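Home Explore Notifications Messages Profile

Nanna Þrastardóttir
Thread

ok a thread about moving the village choir archive off the old machines before August. long one sorry. 1/
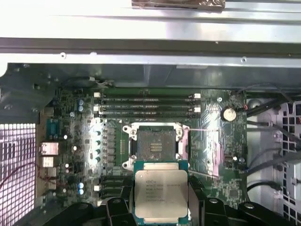 Xeon and its empty socket, case open

2/ background. Ratside Singers have been going 31 years. every concert taped by someone. cassettes, minidiscs, then a great heap of files on whatever computer was in the vestry at the time

3/ Pearce did the taping for most of it. labelled everything in pencil. pencil! on shiny card. half of it has rubbed off and the rest says things like "good one, side B"

4/ so far I've got through 70 tapes. 78 if you count the ones with only the tea break on. I do count them, the tea breaks are brilliant – you get all the gossip and one very long argument about parking

5/ things I've learned. play the tape right through once before you record it. fast forward, rewind, then go. the ones that sat in the garage were stuck together in places and this helped a lot

6/ clean the heads more than you think. cotton bud, bit of alcohol, let it dry. I was doing it every ten tapes, now it's every three and the top end has come back. sopranos pleased

7/ do NOT use noise reduction on everything. I did a whole Christmas concert and it sounded like they were singing in a fishtank. had to do it agian from the start

8/ file names. year, place, piece, in that order. I started with piece first and ended up with almost 30 files called Ave Verum

9/ best find so far is Nastari. a song cycle one of the altos wrote, sung once in the Tellus hall, no score anywhere. you can hear the rain on the roof all through the slow one. lovely

10/ worst find, me aged 12, solo, flat. staying in the archive becuase rules are rules

11/ still missing: both spring concerts from the years the church roof was off. if your mum or grandad had a tape recorder on their knee please look in the loft

12/ copies go on two drives, one at mine and one at Pearce's, and anyone who sang can have the lot. just bring a stick. right, kettle, then tape 79

Replies

tenor_two_left
The parking argument!! Was that the one with the milk float? Please say you kept it

marge.b
we were at the Tellus hall for Nastari, I think my sister still has her words sheet. will ask her tonight

oldreels
What deck are you using? Mine chews anything over 90 minutes

Nanna Þrastardóttir
@oldreels an old one of Pearce's, name's worn off the front. long tapes scare me too, I sit next to it with a pencil ready

marge.b
Found it. two pages, bit of jam on one. Shall I post it through your door?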